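*Revised 13 May 2021. Replaces the loose sheets in the site binder.*

## 4. Setting up for the dawn ceremony

This section covers the ground, the sound system and the wreath table for the yearly remembrance at Vimendale. Parking and road signs are in Section 3. The order of service is printed separately and changes every year, so don't rely on an old copy when you place the microphones.

The set-up takes one evening and the early part of the next morning. Hanna Prokopenko holds the gate key and the padlock code for the Prindell shed. Elsie Sedgwick signs off the ground before anyone is let in.

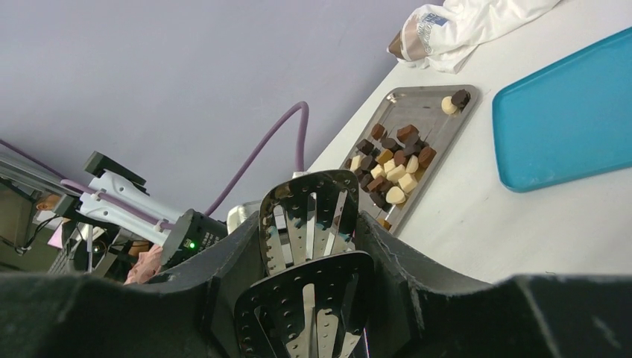 ### 4.1 Marking the ground (evening before)

1. Walk the whole path from the lower gate to the memorial stone in daylight. Fill or flag any holes.
2. Find the two brass pins set in the grass in front of the stone. Run a string line between them. The front row of chairs goes behind this line, never on it.
3. Lay out the center aisle. It must be 6 feet wide for its full length, including the bend by the old fence posts.
4. Put out 70 chairs. They are for descendants, older guests and anyone who asks for one. Everyone else stands.
5. Leave two gaps at the left end of the front row and one at the right end of the second row for wheelchairs. Don't fill them if the chairs run short.
6. Set the rope stands on the downhill side only.

**Note:** The March ceremony usually falls when the lower grass is still soft. If a heel sinks in when you stand on it, put down the plastic track panels before you carry any chairs across.

**Caution:** No stakes, pegs or poles may go into the raised ground behind the stone. It is part of the burial area. Use weighted bases there.

### 4.2 Fire and lanterns

The ceremonial fire is lit in the iron bowl and nowhere else. The bowl stays in the Prindell shed between years and needs two people to lift it.

1. Set the bowl on its three paving slabs. Check that it doesn't rock.
2. Clear dry grass and leaves out to the ring of white stones.
3. Stack the firewood under its cover on the uphill side. Leave the kindling in its box until morning.
4. Fill two water buckets and place the extinguisher beside them. Read the gauge. If the needle is outside the green band, swap it for the one from the shed and write the change in the site book.
5. Hang the 32 path lanterns on the left side of the path going up. Fit new batteries in all of them, including the ones that still light.

Lanterns are switched on by hand, starting at the stone and working down to the gate. Allow one person for this and don't give that person another job.

**Caution:** If there is a burn ban or a strong wind, the fire is not lit. The large lantern is placed in the empty bowl and the service goes ahead with the same words. Elsie Sedgwick makes this decision and the speaker is told before guests arrive.

### 4.3 Sound system

The site uses a Pleltulico portable speaker set with two stands, one fixed microphone and one handheld. It runs on its own battery. There is no power at the stone.

1. Charge the main unit overnight indoors. The light on the back turns from amber to green when it is full.
2. In the morning, place one speaker on each side of the stone, level with the string line. Turn both outward a little, toward the standing area.
3. Extend the stand legs fully and tighten the collars before you lift the speaker on.
4. Run the cable along the base of the stone. Cover it with the rubber mat where the wreath bearers cross.
5. Turn both volume knobs to zero, then switch on the main unit.
6. Have someone read a full page aloud at the fixed microphone. Counting "one, two, three" is no help in setting the level for a speech.
7. Walk to the back of the standing area and listen. Bring the volume up until each word is clear there, then stop.

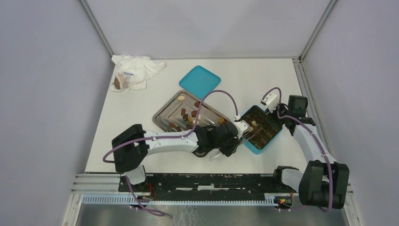
The handheld microphone is for the reading of the names. There are 398 names on the roll, read by several people in turn, and the microphone is passed from one reader to the next without being switched off. Put a fresh battery in it on the morning itself. Keep a spare in your pocket, with the cover side of the handset facing you so you know which way it opens.

Readers should stand on the flat stone to the left of the memorial. If a reader steps forward of the speakers, the system will howl. Lower the volume first and then ask them to move back.

**Note:** Hymns are sung without the microphone. Turn the fixed microphone off at the start of each hymn and on again during the last verse. Mark these places in your copy of the order of service.

### 4.4 Wreath table

1. Place the folding table to the right of the stone, with its long side facing the guests.
2. Cover it with the plain dark cloth. Clip the cloth underneath at all four corners.
3. Lay wreaths flat, in the order they will be called, starting from the end nearest the aisle.
4. Check each card against the list. Spelling mistakes go to Hanna Prokopenko, who has blank cards and a pen.
5. Keep one place open at the far end for a wreath that arrives unannounced.

The Oosthuizen family wreath is always laid last. It isn't put on the table. A family member carries it up the path and holds it through the service.

### 4.5 Final check before the gate opens

Go through the list with a second person. One reads, the other looks.

- Path lanterns lit from gate to stone
- Aisle clear, wheelchair gaps open
- Buckets full, extinguisher in place
- Sound on, both microphones tested and then muted
- Wreaths in order
- Roll of names on the lectern, held down by the clip
- First aid bag under the end chair of the back row

When every item is done, Elsie Sedgwick signs the site book and the gate can be opened. Late changes after this point go through her.

### 4.6 Packing down

Wait until the last guests have left the stone. Families often stay on well after the service, and chairs are not to be stacked near them.

1. Switch off the main unit before pulling any cable.
2. Take down the speakers, then the stands.
3. Drown the fire, stir the ash and drown it again. Leave the bowl where it is until the metal is cool enough to touch with a bare hand.
4. Remove the batteries from the lanterns.
5. Leave the wreaths at the stone. They are collected after seven days, and the cards are kept and placed in the archive box.
6. Return the key to Hanna Prokopenko and note any breakages in the site book.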